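La boîte à thé compartimentée

4 juin
Par Beril Kahraman

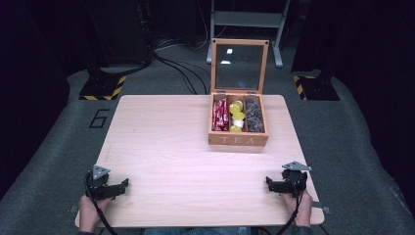
À quoi sert une boîte à thé compartimentée ? Elle sert à ranger par variété les sachets et autres portions individuelles, à les garder à l'abri de la poussière et à les présenter aux convives, qui choisissent eux-mêmes ce qu'ils souhaitent boire.

La boîte à thé compartimentée, que l'on appelle aussi coffret à thé ou, dans bien des familles, tout simplement « la boîte », est un petit meuble de table muni d'un couvercle et divisé à l'intérieur par des cloisons. On la rencontre dans les cuisines, les salles de réunion, les chambres d'hôtes et les salons d'attente, partout où l'on veut pouvoir offrir une boisson chaude sans avoir à réciter la liste de ce qu'il y a dans le placard. Elle se distingue de la boîte à thé en métal, destinée au thé en vrac et fermée aussi hermétiquement que possible, et du plateau à infusions, qui n'a pas de couvercle.

Description générale

Le modèle le plus répandu est en bois, de forme rectangulaire et assez bas pour que l'on attrape un sachet du bout des doigts. Le couvercle est fixé à l'arrière par des charnières et se tient droit lorsqu'on l'ouvre, ce qui laisse les deux mains libres. Il peut être plein, mais beaucoup de fabricants lui préfèrent un cadre garni d'une vitre, bien commode pour vérifier les réserves sans rien soulever. La façade porte volontiers une inscription, un motif de feuille ou le mot « TEA » en capitales, y compris dans des maisons où l'on ne parle pas un mot d'anglais.

Le nombre de compartiments varie beaucoup. Les petites boîtes en comptent trois ou quatre, les grandes, que l'on voit surtout dans l'hôtellerie, vont jusqu'à 10. Un coffret familial de taille moyenne contient 30 ou 40 sachets sous enveloppe, un peu moins si l'on tient à pouvoir les retirer sans déchirer le papier (et l'on finit toujours par y tenir, après deux ou trois enveloppes abîmées).

Les cloisons sont fixes ou amovibles. Les premières donnent de la rigidité à l'ensemble ; les secondes, glissées dans des rainures, permettent de ménager une grande case pour les filtres, les bâtonnets de sucre ou la petite cuillère qui se perd si facilement.

Contenu et usages

Malgré son nom, la boîte à thé accueille depuis longtemps bien autre chose que du thé. Les sachets à enveloppe brillante y voisinent avec des capsules rondes, des tisanes, des dosettes de café et parfois quelques bonbons glissés là pour les enfants. Les puristes s'en désolent doucement, mais l'objet s'y prête : chaque case forme un petit monde à part, et rien n'oblige à remplir la troisième comme on a rempli la première.

Deux manières de ranger coexistent. La première consiste à dresser les sachets debout, serrés les uns contre les autres comme des fiches dans un tiroir ; on gagne de la place et l'on fait défiler les parfums avec l'index. La seconde, plus détendue, consiste à verser le contenu du paquet dans la case et à laisser chacun fouiller. Elle convient aux emballages souples ou froissés, qui tiennent mal debout de toute façon. Les capsules, elles, s'empilent sans difficulté tant que la case n'est pas beaucoup plus large qu'elles.

Dans son carnet domestique « Les Tables de Cliveck », Suha Dabbas recommande de placer à gauche ce que l'on boit le matin et à droite ce que l'on réserve au soir. L'usage n'a rien d'obligatoire, mais il a fait des adeptes, et l'auteure de ces lignes en est.

Conservation

Le bois n'est pas étanche. Un thé nu y perd peu à peu son parfum et prend celui de ses voisins, la menthe et la bergamote étant de loin les plus envahissantes. On réserve donc la boîte aux portions emballées, en gardant le vrac dans un récipient bien clos. Les modèles vitrés se placent loin d'une fenêtre ensoleillée et de la vapeur de la bouilloire.

Entretien

On vide la boîte de temps en temps, par exemple en décembre, avant les visites de fin d'année, et l'on brosse les angles avec un pinceau sec. La vitre se nettoie au chiffon à peine humide. Si une charnière grince, une trace de cire suffit ; l'huile de cuisine est à éviter, car elle rancit.

Voir aussi : théière, boule à thé, plateau de service.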